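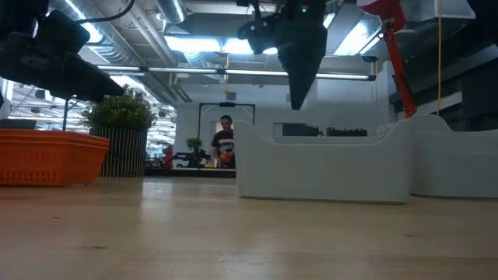 Ese Iyamu put it to us early in the work that a demonstration is only as good as the demonstrator's patience, and that any comparison between hand guiding and remote control which ignores tiredness will favour whichever method is tried first. We took the point and changed the order of sessions so that each demonstrator began with a different method.

Figure 3. Shared workspace with bins, basket and overhead arms.

4.2 Collecting the demonstrations

E. Iyamu and the Pollthorpe group
March

12 shares | 3 comments

The task was to move small objects between containers on a table. We chose it because people can do it without thinking, while a robot has to settle on a grasp, a path and a place to let go. Containers such as those in Figure 3, with a slotted side or a curved rim, are harder than plain boxes. A gripper that comes in low will touch the rim, and one that comes in high must let the object drop.

We gathered 300 demonstrations by two methods. In the first, which we call hand guiding, the demonstrator held the arm near the wrist and moved it through the task while the joints were left slack. In the second, the demonstrator stood away from the table and drove the arm with the Tomeck hand controller. The same software, Karkum, stored joint angles and gripper state in both cases.

Of the 300 demonstrations, 141 were hand guided and the rest were done by remote control. The numbers are uneven because one arm developed a stiff elbow joint partway through and could not be guided smoothly until it had been serviced. We did not discard remote sessions to even them up.

Each demonstrator had 80 minutes of practice, split as they wished between the two methods. Most spent the larger part on remote control. They reported that judging depth was the main trouble, especially when the gripper was behind a rim. With hand guiding the complaint was the weight of the arm at full stretch, and several people used both hands for the final part of the move.

Recordings were cut into single grasps and releases using the Teixeira rule, which starts a new segment whenever the gripper changes state and stays changed. This gave 1122 segments. We checked the cuts by eye and moved those that fell in the middle of a grasp.

Pauses were left in. Remote demonstrators often stopped above a container before going down, and a policy trained on these recordings will tend to stop there too. Removing the pauses would have made the two sets look more alike than they were. Section 4.3 reports results with the pauses kept, and the shortened versions are compared in the appendix.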